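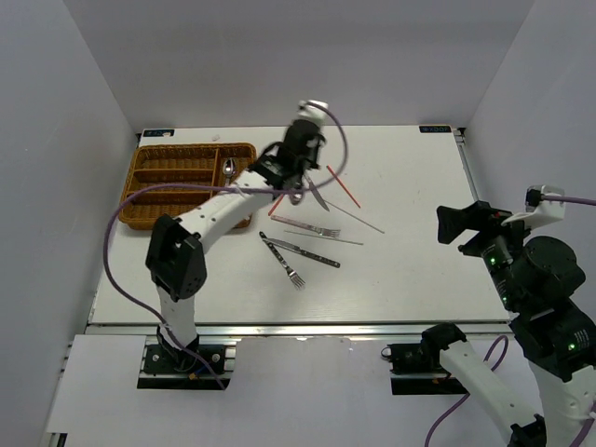
Cutlery and chopsticks, with a wicker tray to sort them into.

Cerkness Party Tableware: the questions I get all the time

Hi! I rent out mismatched plates, glasses, cutlery and serving dishes from my place in Skostham, mostly for weddings, big birthdays and the kind of backyard dinner that got out of hand. I've answered the usual stuff on this page, so have a scroll before you email me (but do email me if you're stuck, I like hearing what people are planning).

What does "mismatched" mean, exactly?

It means your plates won't be the same as your neighbor's plates. I buy old china at estate sales and church sales, and most of it comes in sets that lost half their pieces years ago. I group it by color so it looks good together on a table. You can have blues, pinks and florals, plain creams, or what I call the jumble, where I go a bit wild. The jumble is my favorite and I will try to talk you into it.

Is there a minimum order?

Five place settings. It used to be higher, but I kept getting sweet emails from people doing a fancy dinner at home and I hated saying no.

And the biggest you can do?

My biggest dinner so far was 123 people in a barn out toward Prerkow. I can go above that if you don't mind one or two plain white plates sneaking in at the back tables. Tell me your real number, please, plus a few for breakage and surprise cousins.

What's in a place setting?

A dinner plate, a side plate, a knife, a fork, a spoon and a water glass. Wine glasses and dessert bowls are extra. So are cups and saucers, and I have far too many of those, so if you're doing a tea party you'll get a good price.

Can I get chopsticks as well as forks?

Yes! Put them in the notes box on the order form and say how many pairs. I have a mix of colors and lengths. I match them up before they leave, but they do like to wander off from each other, so please check under the napkins when you clear the table.

Is the cutlery silver?

Nearly all of it is stainless steel. I have a small amount of silver plate that goes out for smaller dinners only. It can't go in a dishwasher and it goes dull if you leave it sitting in lemony dressing overnight (ask me how I know). If you want it, say so early.

Do I have to wash everything?

No, just scrape and rinse. Food off, quick swish, back in the crate. I run everything through a hot wash when it comes home anyway. The one thing I do beg for is no wet glasses packed in newspaper, as the ink gets everywhere and I end up scrubbing rims with baking soda until midnight.

How does it get to me?

You can pick up from my garage or I can deliver. Delivery inside Skostham is included if you order 3 crates or more. Farther out I charge by the mile. I carry things to your door or your kitchen, but I can't do stairs with the plate crates. They're heavier than they look and my back and I have come to an agreement.

What time is pickup?

Between 9 in the morning and noon the day before your event. Returns are the day after, any time before 6 in the evening. If your party runs late and you're going to be in no state to drive, tell me ahead of time and we'll move it.

What happens if something breaks?

It happens at nearly every party. Each order has a little breakage cushion built in, and small stuff like one saucer or a chipped glass I don't charge for. Past that it's a flat price per piece, and the list comes with your confirmation. Please keep the broken bits out of the crate, wrap them up and throw them away. Just send me a note saying what went.

A fork went missing. Should I panic?

Look in the trash first. I mean it, that's where they go. People tip their plates and the fork slides in with the salad. Then check the sink drain basket, the dog's bed and any coat pockets belonging to small children.

Do you do tablecloths?

I don't, and I've thought about it a lot, and I still don't want to iron them. Suksawat Linens over in Prerkow does cloths and napkins, and they're used to people ordering from both of us. Send them a picture of your color group and they'll find something to go with it.

Can I come and see things first?

Please do! The shelves are at 502 Mill Street, around the side, through the green door. Email first so I'm home. Bring a napkin or a ribbon or whatever you're trying to match and we'll lay out a trial table. It takes an hour if you know what you like and a whole afternoon if you don't, and either one is fine by me.

How far ahead should I book?

For May through September, as soon as you have a date. The pinks and florals go first, every year. In winter you can sometimes get away with a week's notice, especially if you're happy with creams.

What if I need to cancel?

You get your deposit back up to a month before. After that I keep the deposit but you can put it toward another date, and I don't fuss about when that is.

Would you like my grandmother's china?

Quite possibly! I buy part sets and odd pieces. Send me a photo of the front and the stamp on the back, and let me know if there are chips. I can't take anything with metal trim at the moment because my shelf for hand-wash-only things is full.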